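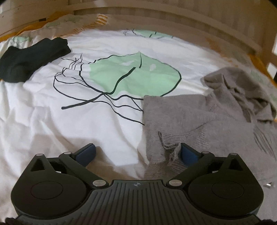 One reader of the first version wrote in that the snowflake templates were too small for little hands, and could we please do bigger ones. Done — see below.

Pesholm Paper Crafts, winter set
Updated 4 Dec 2020

What's in it
50 templates, plain outlines. Snowflakes, mittens, stars, a few lanterns. Print on regular paper, card stock for the lanterns or they flop.

Folders
flat — cut and color
fold — lanterns, boxes, the Draltden star
big — new, the larger snowflakes

Printing
300 dpi, letter size. Turn off "fit to page" or the tabs wont line up.

Time
Most flat ones are quick. The Draltden star took our Clukham group 60 minutes, with glue drying. Ages 6 and up for scissors, younger kids can tear the edges.

Known problems
Lantern tab B is on the wrong side. Flip it over before gluing. Fix is coming.
The September leaf set is seperate, not in here.

Use
Free for home, schools, libraries. Don't sell the files.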